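# Séance 4 : le vrac mélangé et le bac de tri

Module « Préparation des matières », notes de cours, mars. Responsable : Vesela Krasniqi.
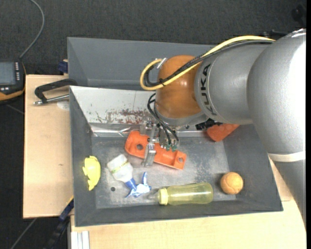 *Fig. 1. Objets en plastique au fond d'un bac gris à parois évasées.*

## 1. Vocabulaire

- **Vrac mélangé** : objets de nature différente déposés sans ordre ni calage.
- **Objet isolé** : repose sur le fond, n'en touche aucun autre.
- **Objet adossé** : en appui contre une paroi. Dans la fig. 1, la pièce orange trapue, contre la paroi du fond.
- **Objet composite** : deux matières ou plus qui arrivent ensemble au tri (bouteille et bouchon, boîte et film).

On parle de *fond* pour la surface plane, de *paroi* pour les côtés inclinés, de *rebord* pour le pourtour supérieur. Dans les comptes rendus, ne pas écrire « le bas du bac », qui prête à confusion.

## 2. Le bac

La forme évasée ramène vers le centre une partie des objets posés trop près du bord. Elle facilite aussi la prise par le dessus. En contrepartie, le fond est plus petit que l'ouverture et la charge se tasse vite.

L'état du bac fait partie du relevé. On note :

1. les traces sur les parois (taches brun-rouge couleur de rouille sur la paroi claire, fig. 1) ;
2. les corps étrangers dans les angles (bande de feuille brillante froissée, à la jonction de la paroi et du fond) ;
3. la poussière.

Un angle garni change le comportement des petites pièces : elles s'y coincent ou glissent par-dessus. Si l'angle est garni, on l'indique avant de commencer la série.

## 3. Les familles d'objets

**Pièces rigides.** La pièce orange allongée, percée d'un trou rond près de chaque extrémité, en est le cas simple. Elle a une longueur nette, donc une orientation que l'on peut noter. Attention à la partie relevée à l'extrémité gauche : l'épaisseur n'est pas constante et la hauteur de prise se mesure au point de contact, au milieu de la pièce dans le cas présent.

**Corps creux.** La bouteille blanche translucide est couchée. Pour un corps creux, on relève la position du bouchon (ici bleu, tourné vers le bas à droite) et la présence d'une bande ou d'une étiquette. Un corps creux bouché garde son air et résiste à l'écrasement. On le classe à part.

**Objets froissés.** L'objet jaune vif, à gauche, n'a plus de forme reconnaissable. On écrit « jaune, froissé, nature indéterminée » et on s'arrête là. Une fiche qui devine est une fiche à refaire.

**Films et emballages.** Le morceau bleu et blanc près du bouchon pose la question de l'objet composite. Tant que la séparation n'a pas été vérifiée, il est compté avec la bouteille.

## 4. Fiche de relevé

| Rubrique | À remplir |
|---|---|
| Famille | rigide, creux, froissé, film |
| Couleur | couleur dominante, puis secondaire |
| Appui | isolé, adossé, recouvert |
| Orientation | si l'objet est allongé |
| Remarque | état, doute, matière |

Une ligne par objet. Les objets en partie masqués reçoivent la mention « partiel » et sont repris en fin de série.

## 5. Données de la série Brinidel

Le lot Brinidel compte 1129 objets, passés en bacs successifs. Un bac ne dépasse pas 10 objets. Au-delà, la part d'objets recouverts devient trop forte pour un relevé à l'œil. Le seuil d'acceptation d'une fiche est fixé à 80 % de rubriques remplies.

Le lot Trenholm suit la même règle, sauf pour les films, qui y sont pesés ensemble.

## 6. Travail à rendre

- Remplir la fiche pour la fig. 1.
- Proposer un ordre de retrait et le justifier en neuf lignes au plus.
- Lire le polycopié Mujić, partie sur les corps creux, avant la séance 5.

Les fiches se déposent dans le casier du module, salle Holley, avant 9 h.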